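Notebook, December, started 8.40am

Glaze test tiles, Idlow white over the Brovik clay. Batch 26 still crawling at the edges. Mesfin Degefa thinks bisque dust, I think we put it on too thick. Wiped half the tiles with a damp sponge before dipping, left the other half alone, marked on the backs in pencil (stupid, pencil burns off. Redo in oxide).

Weighed out 4,000 g dry, sieved twice. Lumps in the bottom of the bucket again, Bogale whiting is damp right through the sack. Ask for a new one. 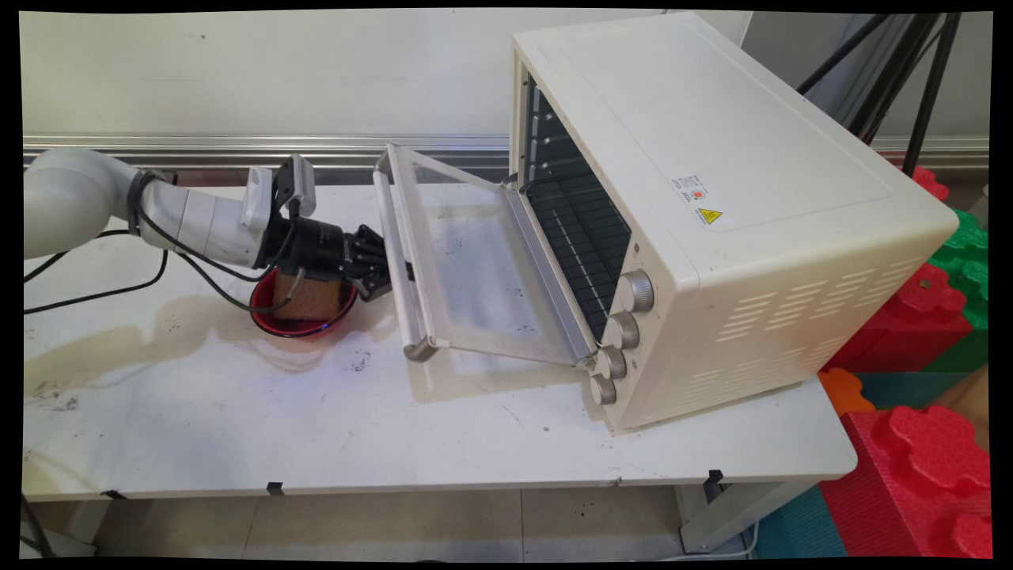
Firing

Kiln on 10.15, lid propped til the steam stopped. Old programme, slow to top, short soak. Meter read 1,126 at the start, 2,921 at switch off, which cant be right for one firing, someone check what I wrote.

Small pinholes on the top shelf tiles, bottom shelf fine. Wiped ones look better but only just. Mesfin wants a longer soak, ok, next batch.

To do: cones, kiln wash for the middle shelf, ring Rornance re thermocuple. Don't touch the grey bucket, it's settling.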